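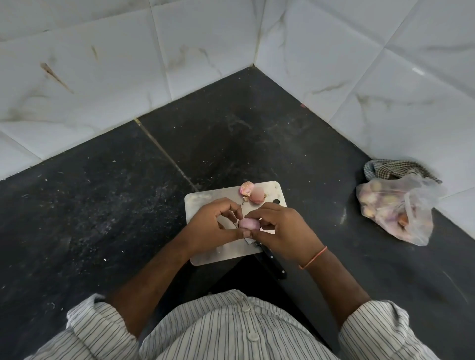

Onion prep on a light grey board.

Ticket 3516: Party menu quantities wrong after guest count change
Product: Kazmi menu planner
Opened by: Lorena Acuña
Handled by: Tobiloba Dauda
Status: Resolved

Lorena, 9:10
I'm catering an engagement party and built the menu in Kazmi in September for 35 guests. The hosts have now invited more people, so I changed the count to 60. The starters and the main went up as they should. The onion tartlets, the chutney and the lemon drizzle stayed where they were. The shopping list still has the old amounts for those. I have logged out and in again, no change.

Tobiloba, 9:42
Thanks, Lorena. Can you open the tartlet recipe and tell me what it says next to Yield? Please also check whether the small padlock by the ingredients is open or closed.

Lorena, 10:05
Yield says "1 batch". Padlock is closed. I didn't close it. The other two are the same.

Tobiloba, 10:20
All three were brought in from your old Lavico recipe file. Recipes from there come across with the yield as a batch and the amounts locked, so the guest count has nothing to work from. Please try this on the tartlets first:
1. Open the recipe and click the padlock.
2. Change Yield from "1 batch" to a number of portions.
3. Save, go back to the menu and press Recalculate.

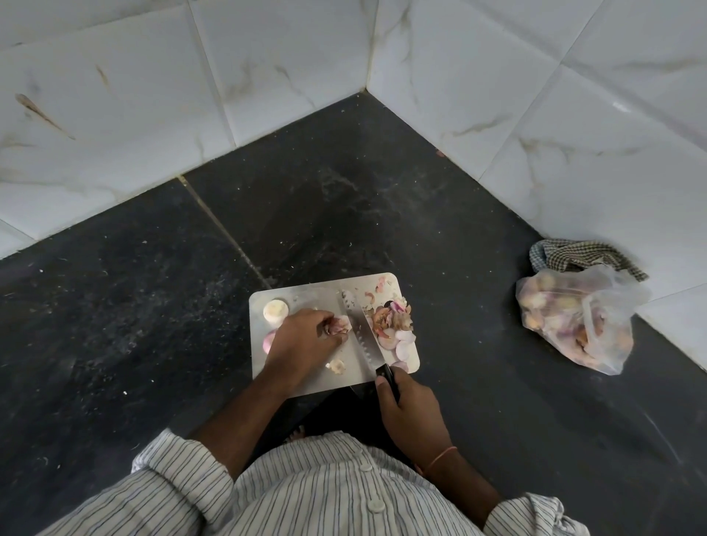
Lorena, 11:15
Tartlets are right now. The chutney has gone wrong the other way – it wants 305 onions. I put the yield in as 6.

Tobiloba, 11:31
Is that six portions or six jars? The box only understands portions. If a jar does ten people, enter 60.

Lorena, 11:48
Jars. Changed it and the figure looks sensible. Lemon drizzle is done too. The shopping list still shows the old butter, though.

Tobiloba, 12:02
The list is stored separately. Delete it and make a new one from the menu page. Any ticks or notes on the old list will be lost, so copy those out first.

Lorena, 12:40
New list is correct. I've printed it for Malsha, who is doing the shopping. Could the yield box say "portions" on it?

Tobiloba, 12:55
I've passed that to Inna Mykhailiuk as a change request. I'm closing this one – reply here if the amounts shift again.

Last updated: 12:56
3 comments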